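3.2 Housings and return rates

Call points were fitted in 1,216 sheltered flats managed by Jekley and Timilau, one beside the bed and one in the bathroom. Tenants were asked to press each unit once a month, and the press was logged at the scheme office with the flat number and the time. No reminder was sent during the first two months. From October a printed card was put through each door in the Timilau schemes only, so that the effect of the card could be separated from that of the housing colour.

Two housings were compared. The first was the white wall unit already in use at most Jekley schemes. The second had an orange lid on a dark base, with a screw near each corner (Figure 4). Both used the same Fondia transmitter and the same battery, and the fitting height was held constant between flats - the bathroom units excepted, where tiling fixed the position. 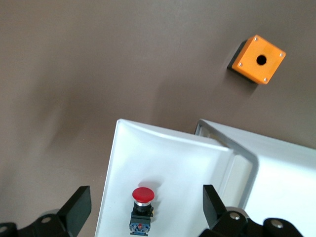 Figure 4. Orange-lidded housing with round central opening.

Eun-ji Maeng, commenting on an earlier draft, objected that colour and novelty could not be told apart over so short a period, and that tenants who had lived with a white unit for years might press any replacement more often for the first few weeks. We accept the point in part. The Effiong schemes, which opened with no call points of any kind, were therefore added as a third group of 800 flats and given the two housings in equal number.

Monthly presses fell in all groups after the second month. The fall was smaller where the card was delivered, and this held for both housings. Among tenants new to call points the difference between orange and white was slight, and it did not survive adjustment for age and eyesight. Bathroom units were pressed less often than bedroom units throughout. Scheme managers put this down to fear of setting off a real call - a worry raised by tenants at the Jekley schemes before fitting began - and the wording of the card was changed to say that test presses would not bring anyone to the door.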